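Print this page | E-mail this entry

2025-07-01

Quick one, it's late and my back is done for the day.

Finally got to the flat-pack shelf. The Vallham one, tall, been leaning in its box against the hall wall so long I'd started hanging my jacket on it. Mandla Potgieter came by after lunch with his good screwdriver and a bag of peaches. Ate the peaches first. Probably a mistake, sticky hands and then unfinished wood.

Cleared the teal table for the small parts. Should have done that the last time, the October bookcase, when everything went on the carpet and I was finding bits with my bare feet for weeks. This time parts on the table, panels on the floor, instructions taped to the cupboard door. Felt very grown up.

Instructions are garbage though. Step 2 shows the side panel upside down, or else I was upside down. Did it, undid it. Mandla said leave it, who's going to look. I'm going to look. Every single morning on the way to the ketle.

Then the dowels. The shelf came short, naturally, so I'd ordered a bag of spares from Stiltari, order 1721, 265 in the bag. What am I going to do with the rest. Mandla wants some for a drawer he's fixing at his mother's. He can have a fistful. He can have two fistfuls.

Thing I learned - dry fit first. Glue after. I know, everyone knows. But I always go straight for the glue and then something's a hair off and I'm hammering with the heel of a shoe. Today no glue till the whole carcass stood up on its own. Took it apart again, glue in the holes, wiped the ooze with an old T-shirt. Slow but the corners closed up nicely.

One hole wasn't drilled deep enough, bottom left. Shaved the dowel down on sandpaper instead of finding the drill, wich is in the car, under the camping stuff. Fine. It holds.

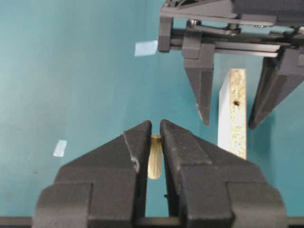

One of the little dowels, over the teal table. Pale wood, faint grooves down the side.

Shelf is almost 212 cm with the feet on. Didn't measure before buying. Clears the light fitting by a finger, so the top stays empty, no plants up there like I'd planned.

Back panel still not on. Needs the tiny nails and I'm not hammering at this hour, the downstairs people were nice about the bookcase and I don't want to push it.

Tomorrow - back panel, wall bracket, return Mandla's screwdriver, get a jar with a lid for the leftover dowels. Call Toveck about the missing bag of parts, they owe me at least an apology. Also we're out of milk.

2 comments | 0 shares
Print this page | E-mail this entry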